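Home | About | Programs | Grants | Reports | Contact

Birkine Music Trust
Progress Report to the Iltby Fund
Recording and Release Program, Second Reporting Period

1. Summary

This report covers the second period of the grant awarded by the Iltby Fund for the recording and release of new work by young reggae and dancehall artists. The program remains on schedule. Two EPs have been completed and a third release, a compilation of seven tracks, is in the final stages of mixing. Spending is within the approved budget for all lines except mastering, which is addressed in section 4.

2. Recording

Sessions for the first EP, "Ivov Road," ended in December. The second, "Tsao Sessions," required three additional studio days after the horn parts were rewritten. These days were covered by the contingency line, as agreed with the Fund's program office. Vocal tracking for the compilation is complete. Two of the seven songs are still awaiting signed split sheets from their co-writers, and neither will be released until the paperwork is in order.

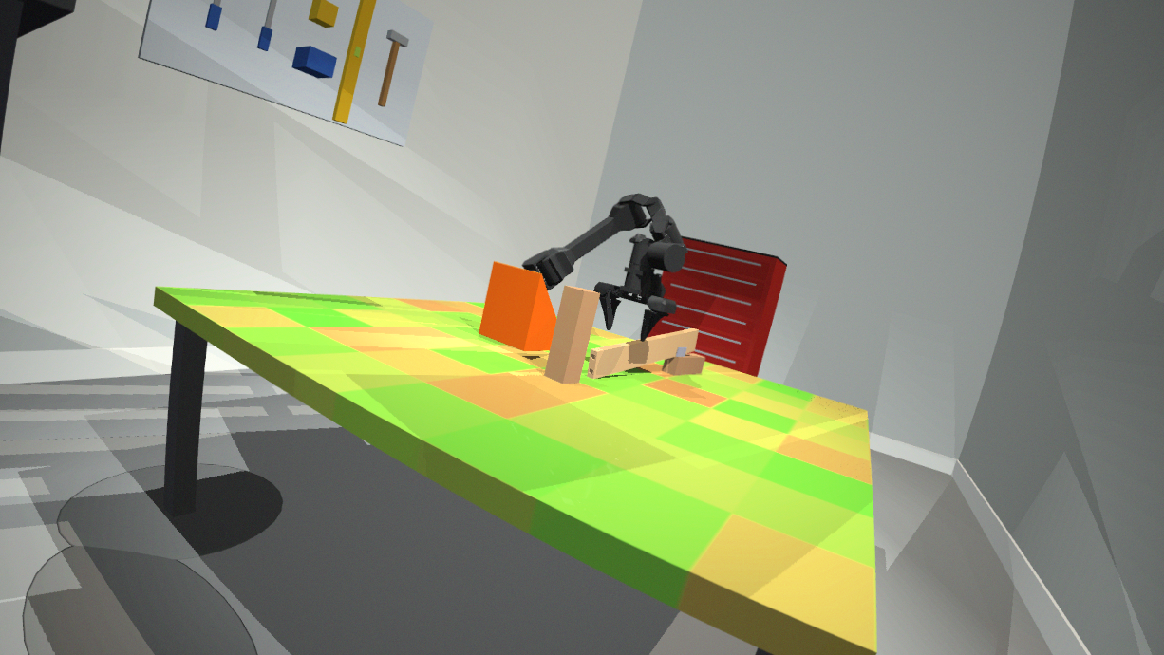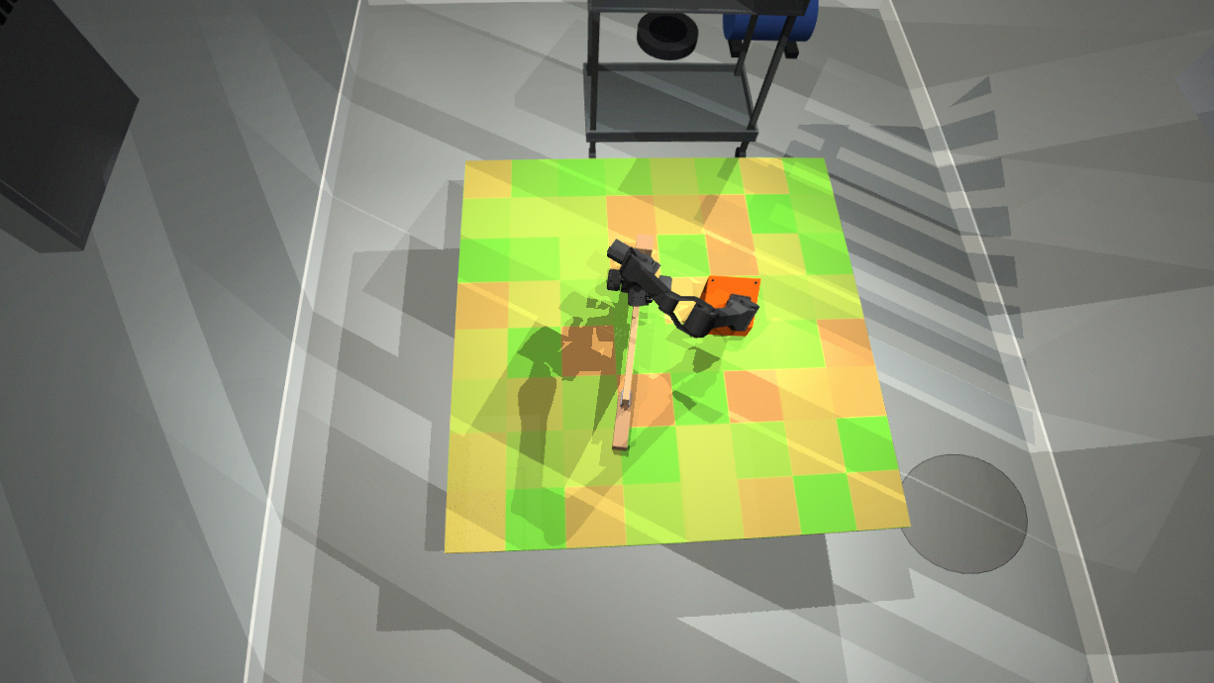
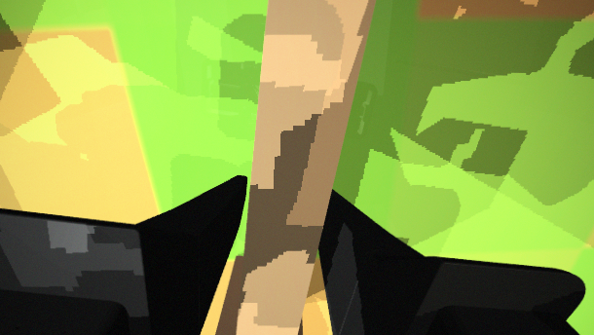 Computer-rendered views, all showing parts of a robot.

3. Release and audience

"Ivov Road" was issued as a digital download and in a short vinyl run. Downloads for the period stood at 2,867, which exceeds the target set in the grant agreement. Radio play was weaker than planned. Community stations responded well, but the larger regional stations asked for shorter edits, and these were not ready in time for the first mailing. Edits of the two lead songs have now been delivered.

The launch show was well attended – the hall was at capacity before the opening set – and a second show has been requested by the venue. The Trust will confirm a booking once the backing band's availability is known.

4. Budget

Mastering costs rose when separate vinyl masters were ordered for both EPs. The Trust asks the Fund to approve a transfer from the travel line, where three planned trips were replaced by remote sessions. No increase in the total award is sought.

5. Next period

Work in the coming period will center on the compilation, including artwork, track order and distribution. The Trust also expects to register all outstanding compositions and to issue the first royalty statements to participating artists. Copies of the signed split sheets will be forwarded to the program office with the next financial statement.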